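Lahlou recrute : agent de rangement et de conditionnement d'articles ménagers (H/F)

Publié en juin
Type de contrat : CDD, temps partiel
Référent : Abdelkrim Naciri

Le service Bremiten de la société Lahlou assure le tri, le rangement et la remise en ordre d'objets courants avant débarras ou déménagement : bocaux, bouteilles, flacons, pots, sachets, textiles. Le poste est rattaché à Lahcen Nasr, chef d'équipe.

Missions
Dégager les plans de travail et les tables encombrées.
Séparer verre, plastique, terre cuite et carton.
Contrôler la fermeture des couvercles et bouchons avant mise en caisse.
Plier et ranger nappes et linge de table.
Renseigner la fiche de lot Zukinetti (contenu, état, destination).
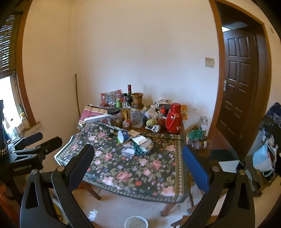
Table à trier : bocaux, bouteilles et pot en terre cuite sur nappe fleurie.

Les contenants superposés sont désempilés avant tout déplacement. Les bouteilles voyagent debout, dans des caisses à séparateurs. Tout contenant non identifié est mis à part et signalé au chef d'équipe.

Profil
Première expérience en logistique, ménage ou conditionnement souhaitée. Lecture et rédaction simples en français. Station debout prolongée. Permis B apprécié, non exigé.

Conditions
Vacations de cinq heures, deux équipes. Prime de fin de contrat : 500 euros brut. Gants et tablier fournis. Réunion d'information le jeudi à 9 h.

Candidature
CV et disponibilités à adresser à Mahmoud Erraji, service du personnel. Lettre de motivation facultative.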